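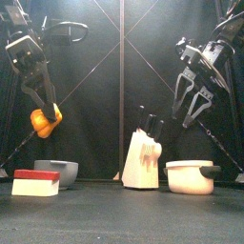 Frequently Asked Questions

Home | Our Boxes | Delivery Areas | FAQ | Get in Touch

Welcome, and thank you for stopping by! These are the things people ask us most often about the Gredavier veg box, and I've tried to answer them the way I would if you'd rung up and caught me with the kettle on. If yours isn't covered, do write in and I'll get back to you, usually in the evening once the vans are home.

What comes in a box?

It depends on the time of year, and that's really the fun of it. In high summer you'll get courgettes, tomatoes, salad and peppers, and by December it's mostly roots, leeks, cabbages and a squash or two. The small box suits 2 people who cook most nights, and the large one does a family of 5 quite comfortably (more if some of them are very little, or very fussy).

Can I leave out something I don't like?

Of course you can. Every customer may have 2 permanent dislikes on their account, and we'll swap in something else of the same sort of value. Beetroot is far and away the most common, which makes me a bit sad, but there we are.

Are yellow and orange peppers different from green ones?

They can be, and we do get asked this a lot! Most green peppers are simply picked before they've ripened, so they taste sharper and a bit grassy. Left on the plant they turn yellow, orange or red depending on the variety, and they get sweeter as they go. If you find the green ones bitter, try roasting them slowly with an onion and plenty of oil - it makes a world of difference.

How should I keep everything fresh?

Peppers, carrots and leafy things like the fridge drawer. Potatoes and onions want somewhere dark and airy, and apart from each other if you've got the room. Tomatoes I'd leave out on the side, though my sister keeps hers in the fridge and we've agreed not to discuss it.

Where do you deliver?

We go to Kivach, Pultitz and all the villages along the river, as far as the Tosh turning. We have 200 households on the round at the moment, and if you're just outside it's still worth asking, as we can sometimes add a stop when a neighbour already has a box.

What if I'm going away?

Let us know before noon the day before your delivery and we'll pause it, no charge and no fuss. You can stay paused for as long as you like.

Do you want the boxes back?

Yes please! Fold them flat and leave them out for the driver. A bit of mud is fine.

Who do I write to?

That'll be me, Trinidad Carrasco. Please put your postcode in the message so I can find you on the list.

Related pages
Making the most of a glut
Soup for the end of the week
What's in season
Gift boxes

We use cookies to remember your basket and to see which pages get read. Accept | Manage settings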